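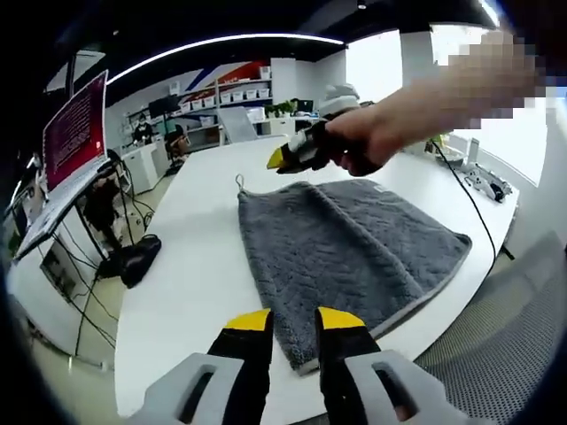 Folding thick bath towels so that the stack stays square

Posted by Precious Lacson, March 14, 2024

I am trying to settle on one fold for grey terry towels on an open shelf. My method is to lay the towel flat and fold it in half lengthwise, then in thirds. The towel is plush and has a soft crease down the middle, a border along its edges, a small hanging loop at one corner and a pale label near another. After folding, the loop side comes out thicker and the pile leans. Should the loop be folded inwards first, and does the crease matter? Shelf depth is not a problem. The towels are Betelari, bought in December, and have been washed 7 times without softener.

Kaiwen Xu

The crease is worth using as your first fold line only if it is central. Match the long edges and check. If they are out by more than a finger's width, smooth the towel from the middle outwards and make a new line. Terry does not hold a sharp crease, so the old one will go with a bit of pressure from the flat of the hand.

Work on a table large enough to take the whole towel. On a bed the underside drags and the border ripples. Pull the border straight at both short ends before the first fold. It is woven more tightly than the pile and often shrinks more, and most crooked stacks start there.

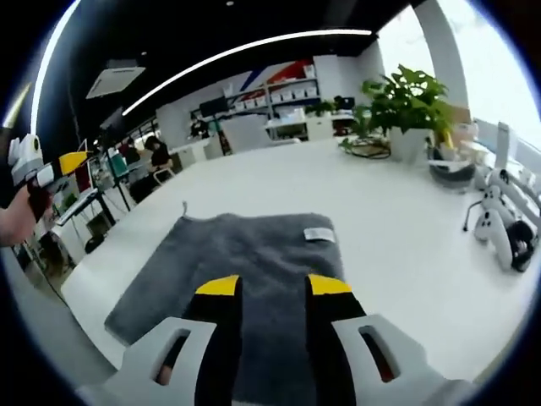
Meifang Hao

I disagree about the lengthwise fold. For a thick towel I fold the short ends together first, then again, then into thirds across. This gives a wider block with fewer layers at the corner where the loop sits. Turn the loop under before starting and keep it on the inside. The label can be left alone, it adds nothing you would notice.

Alternate the direction of the folded edge as you stack, one to the left, the next to the right.

Hongmei Xue

I just roll mine. Takes up more shelf but no leaning.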